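## Bufanda Flevel de cuadros, color crema

¡Ya la tenemos en la tienda! Es la bufanda que más me pedís desde enero: fondo crema, cuadros grandes en marrón oscuro y flecos en la punta. Yo la llevo con todo (hasta con el abrigo azul, que no pega nada).

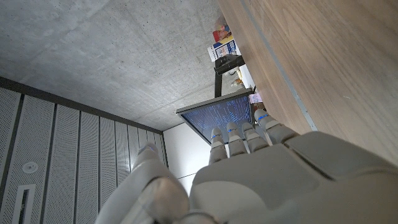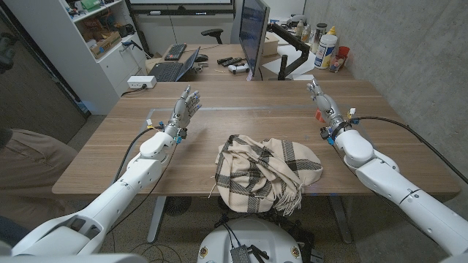
Mide 21 cm de ancho doblada en tres y pesa unos 111 gramos, así que cabe en cualquier bolso. Lavadla a mano, con agua fría, y no me la colguéis de los flecos, por favor.

**Ref.:** 1087
**Precio:** 17 €
**Envío:** con Clalteck, o recogida en tienda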